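Sunday, after lunch

Necati Ateş swears by the new cleaner from Drudard. 100 percent of marks gone, he told me, and he said it with a straight face. I bought a bottle and I have my doubts. Tươi Đoàn thinks we should just repaint the top and be done with it.

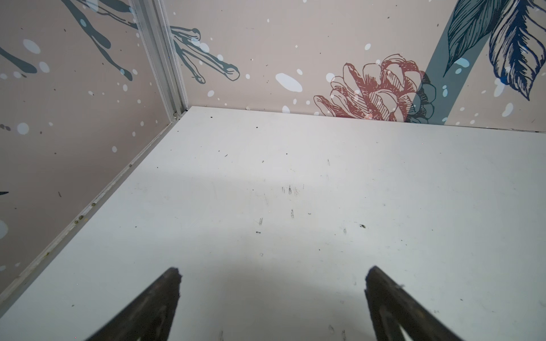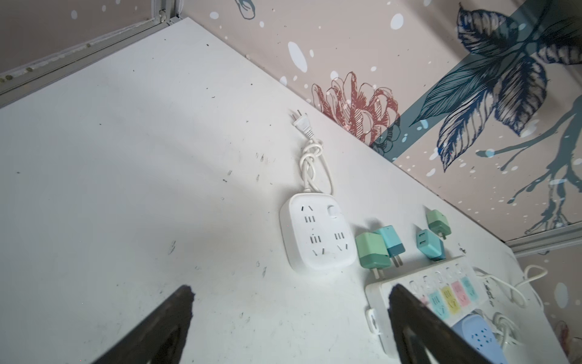
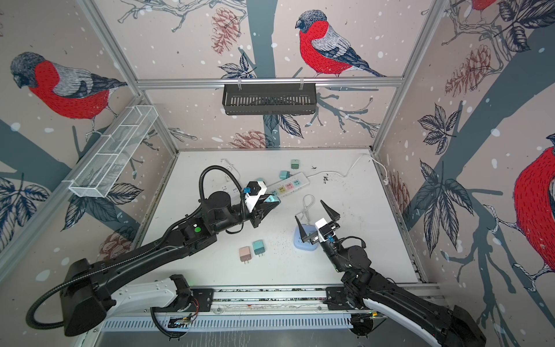
I still can't decide if the wallpaper was a good idea. Tươi picked it out of the Jencombe book, number 727, and I said then that it was too much for such a small corner. Now I mostly mind the bullfinches. Big red chests everywhere, and pinecones between them - it's like working inside a Christmas card. The wire basket hanging off the back rail I don't trust either, on two little clear hooks. Necati says they'll take the weight. He said that about the shelf in Holtwood too.

Gave the bottle some 90 minutes of my November. Will try plain soap next, and sort out the chargers if I'm still in the mood.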